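Zumeo Pikerix bench cell – fingers, rails and daily care

The Pikerix is a one-arm bench cell for light goods in soft packaging: paper bags, sachets, wrapped bread and similar. It is delivered with the arm, the wrist camera, one pair of black tapered fingers and the controller. The table is not part of the delivery. Most customers already have a table they like, and the cell can be fixed on it with the Belay clamp set, sold separately.

Setting up

Place the controller under the table or beside it, never on the work surface. Screw the arm base to the Belay plate with the four long bolts from the small bag. Tighten them crosswise, first by hand and then with the key. After this, connect the arm cable, the camera cable and the power, in this order. The controller lamp will blink for a while and then stay green.

The camera must be able to see both finger tips at the lower edge of its view. If you see only one, loosen the camera bracket, turn it a little and tighten it again. Please do not bend the bracket, even when it seems to be the faster way.

Then run the finger check from the menu. The fingers close, open and close again, and the controller stores the zero position. Repeat this check every time you change the fingers.

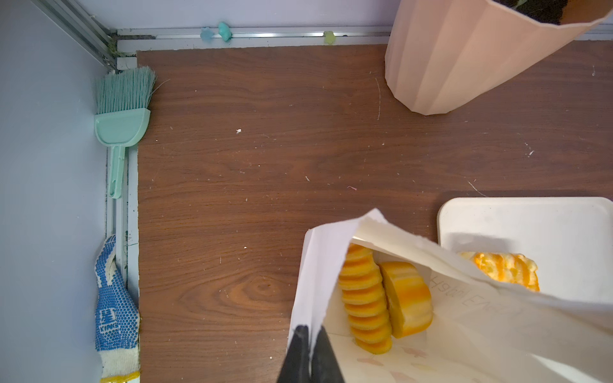 Finger tips on the Pikerix are made for thin material, and their condition decides how well a bag is held. A clean pair can take paper by a very small piece of edge. Set the grip force to 7 for paper bags and to 4 for very thin paper, and watch the first grips yourself. It is good practice to take the bag by an outer flap, as with the white flap between the two tips here, so that the bread inside is not pressed. If the paper slides, clean the tips first and only then raise the force, one step at a time.

Cleaning

Bread and paper leave more small litter than one expects. Crumbs, fibers and scraps on the table do not stop the cell, but they can come between the fingers. The grooves of metal rails need more attention, and most of all the corner where the profiles meet. Use a hand brush with dense bristles and sweep out of the corner, along the groove. A vacuum cleaner with a narrow nozzle is also fine. Do not use compressed air – it sends the dust into the wrist joint.

Wipe the fingers with a dry cloth at the end of each shift. The camera window takes only the soft cloth which comes with the cell. After 200 hours of work, the controller will show a service message. Change the finger pads, check the base bolts, and confirm the message in the menu.

Spare parts

Finger pads are sold in pairs, part 91 in the Giltton catalog. Older pads with the rounded back also fit, but the finger check must be done again. The camera bracket can be ordered alone. The wrist joint cannot be opened by the customer and should be sent to us complete with its cable.

For questions about mounting on an unusual table, write to Sorin Stojanović in our service department. A sketch of the table with the thickness of the top helps him to answer quickly.

Last updated: April

7 shares · 4 comments

Related items
Belay clamp set for bench cells
Pikerix finger pads, pair
Pikerix camera bracket
Giltton cable guide, short
Soft cloth for camera window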